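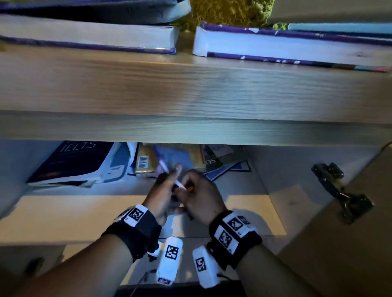
So my aunt's house in Fudau finally sold and I am now the owner of every paperback, hardback and church cookbook the woman ever bought. I started shelving them in December and I'm still going. My problem is the big fat ones. Right now they're lying flat, like the two thick ones with purple on the covers up top, and then there are more books down in the compartment underneath. I like how it looks! But my sister says I'm ruining them and that books have to stand up. Is she right? Some of these run over 700 pages and I don't want to wreck the spines. Also, how do you all sort things when you've inherited somebody else's taste? She had romances next to tax guides.

papercut_mo
Flat is fine. Flat is better for the heavy ones, your sister has it backwards. When a thick book stands up for years the pages sag and pull away from the spine at the top. Go look at any old dictionary. Just don't stack them ten high.

quiltandquill
Gonna disagree with Mo a little. Flat is fine if you never read them. If you do, you end up yanking the bottom one out from under the pile and that's how my Pešek atlas lost its cover. I stand everything up and pack it in snug (not tight, you should be able to get a finger in there). Been doing it that way for 20 years.

papercut_mo
An atlas is the one thing everybody says to keep flat!

quiltandquill
Well it was flat, Mo, that was my whole point. It was on the bottom.

zmabula
Hi, Zawadi Mabula here, I used to run the used book table at our library sale so I've handled a lot of sad spines. You're both kind of right. Oversize and really thick: flat, no more than 2 in a pile. Everything else upright. What kills books is leaning. A half empty row where they all slump over to the left will do more damage in a summer than stacking ever will.

As for sorting, I'd do one pass that is only keep or go. Don't open anything or you'll be sitting on the floor till supper with a romance in your lap.

original poster
Ha, too late, I already read one and a half of the romances. They're pretty good?? OK, so I'm leaving the big ones flat and I'll stop feeling guilty about it. I counted last night and I have 393 books total, not including the cookbooks, which my cousin Peninah Lema wants and can come get whenever she's got a truck.

drybones77
Check the cookbooks before they go. My grandmother kept everything in hers, recipes on envelopes, letters, a dentist bill. I gave away a whole box without looking and I'm still mad at myself.

quiltandquill
Seconding that. And the tax guides can go in the recycling, please don't donate those. The library doesn't want them either.

zmabula
We really, really don't.

original poster
Anybody use an app for keeping a list? My nephew put Nodunus on my phone but it wants me to scan every barcode and half of these are too old to have one.

papercut_mo
Spreadsheet. Title, author, which shelf.

drybones77
I tried Cillent and gave up after the first shelf. Index cards for me, in a shoebox. My wife thinks I'm nuts but I can find any book in the house.

original poster
Update 7/1/22: keep or go pass is done, the tax guides are gone, and Peninah found a pie crust recipe in my aunt's handwriting tucked in one of the cookbooks. She's making me a copy. The romances are staying.

quiltandquill
Is it a lard crust or a butter crust?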